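Clearing the table, 1370 tries later

Every November I go back to the same question: can a machine do a chore in my house yet? Last year the answer was no. I have now read a long write-up by Radomir Kos on table clearing, and my answer has moved a little.

Kos counts 1370 attempts at picking up a plate and putting it on a tray. The arm managed 72 percent of them. A person does it without looking. Thin rims are the worst part - the fingers have to get under the edge without pushing the plate across the mat. Forks and spoons lying beneath or beside a plate make it harder again.

Speed is the other problem. One place setting took almost 11 minutes in the early runs. My son does the whole table in two, with complaints.

I would still pay for one that did only plates and did them every night. I don't need it to cook. Folding shirts can wait too, and so can the windows.
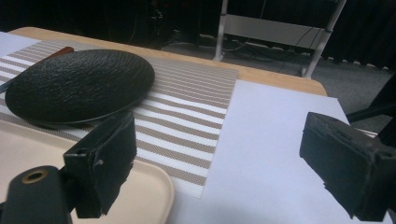 Price is what I'll look at next. Sorneo hasn't given one.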